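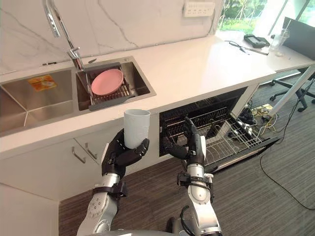 Yolanda Espinoza asked us in October whether a machine could empty her dishwasher yet, and whether it would be any quicker than she is. Some of it, we told her, and no, you'd beat it easily!

Questions like hers are why Jullow exists. We're a small team that tests robots on the chores people would happily hand over - dishes, laundry, wiping down, putting the shopping away - and on the dull end of shop-floor work too, like sorting parts into bins and packing boxes. Then we write up how it went, bad days included.

Cups are our favorite test. A plain cup is a friendly thing to grip, but getting one in or out of a rack full of tines means reaching past other dishes without knocking them, and that's still hard for two robot hands. We run every chore 100 times before we publish a word about it. So far we've logged 652 runs at the sink and dishwasher, and we get a real kick out of watching the numbers creep up.

Noémie Tremblay started Jullow after years of fixing packing lines at Paquette, and she still reads every report before it goes out. Our kitchen tests are written up under the name Plellby, and the shop-floor ones under Ollach.

Got a chore you're sick of? Send it in - we read them all, and the odd ones tend to get tried first.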